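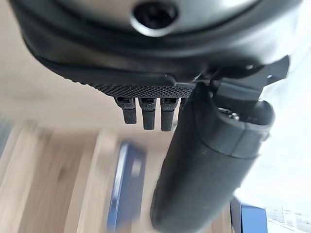
Broswood Two-Door Storage Cabinet, Reviewed After One Winter of Office Use

Price paid: 1,406 for two units, delivered flat. Bought with our own budget.

The Broswood is a low office cabinet sold as a single unit, two doors each, meant to be placed side by side under windows or along a walkway. We bought a pair to replace a run of steel lateral files. I compared it on paper with the Rikora line, which costs more and uses soft-close hinges, and with a local build quoted by Đinh, a small shop that would have cut the units to our exact wall length. The quote from Đinh came to 1,986 with no locks included. That settled it.

Assembly

The panels are numbered on the back edge and the numbers match the sheet. Cam fittings seat cleanly with a hand screwdriver; a powered driver will strip them. The weak step is squaring the carcass before the back panel goes on. The sheet shows this as a single drawing with no measurement. Check both diagonals with a tape. If they differ, the doors will bind at the top corner and no hinge adjustment will fully fix it. I had to take the back off one unit and start that step again.

Leveling is done with four threaded feet per unit. Travel is short. On carpet tile it was enough, but an old building with a sloping floor will need shims.
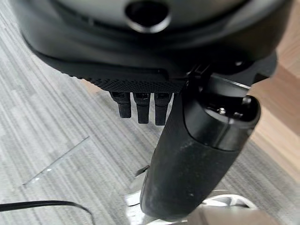 Doors and hinges

The hinges adjust in two directions, side to side and in and out. Height is fixed by the drilling. Once set, ours have not drifted. There is no damping, so a door pushed hard will knock against the carcass. Stick-on felt dots cure most of it.

Opening angle is generous, which matters less than it sounds. In a narrow aisle a fully open door is an obstruction, and people will walk into it. Allow a full door width of clear floor in front of each unit before you order.

Locks

Each unit has its own lock and comes with 2 keys. The cylinders are the light cam type found on most office furniture. They keep out the curious and will not stop a person with a pry bar. Ours turn smoothly, with slight play in the key. Spare keys are ordered by the number stamped on the original — write it down on day one, as Skukanley (the dealer) would not look it up for us from the order.

Shelf

Load was my main concern. A full row of paper binders is heavy, and the shelf has no center support. After a winter under load I laid a straightedge across it and found a slight sag at the middle. It is acceptable for paper. I would not store a printer on it.

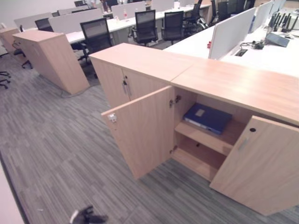 Can the two units be bolted together?
There are no factory holes for it, so you would drill through both side panels and use connector bolts, bought separately. We left ours free-standing and they have stayed in line.

Finish

The top resists coffee and whiteboard cleaner. Packing tape left overnight lifted a small patch near one edge, so keep tape off it. The grain runs the same way on both of our units, though I would not count on that if ordering at different times.

Verdict

Solid value for paper storage and general supplies. Pay the extra for the Rikora if the doors will be used all day or if noise is a problem. Marks off for the assembly drawing and the short feet. I would order the same pair again, with a pack of felt dots.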